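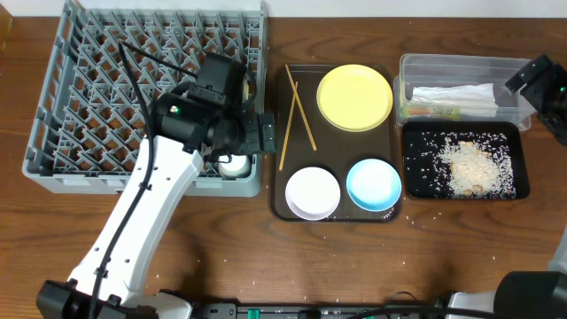 A reader wrote in after my last post to ask whether I really think a person can learn to sleep well again in middle age, or whether I was just being hopeful, and she added that she had tried everything in the drugstore already. Well, I am being hopeful (I usually am!), but I do think so, and I promised her a longer answer.

I quit sleeping properly in November, the month we moved into the apartment above the bus stop. I'd drop off fine and then there I'd be at 2 in the morning, wide awake and planning my whole life. I bought an app called Stillia that played rain at me. Lovely rain, but I lay there listening to it and waiting for the loop to start over.

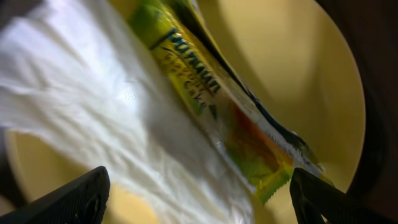

What finally helped was getting up at the same time every day, weekends too, and I fought that idea like a child. I kept a little notebook by the bed and I'm up to 186 mornings in it now, some of them just the word "tired" and nothing else. The first 22 were miserable. I was yawning through supper and snapping at people I love, and then one week I noticed I was sleepy at bedtime, plain old sleepy, the way I used to be at my grandmother's house after a day outside.
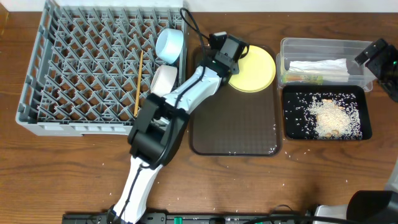 I also moved the clock so it faces the wall, and I quit drinking coffee after lunch, though I do cheat on Sundays. I still have bad nights. Last night was one, and I read half a mystery in the armchair and went back to bed when my eyes got heavy.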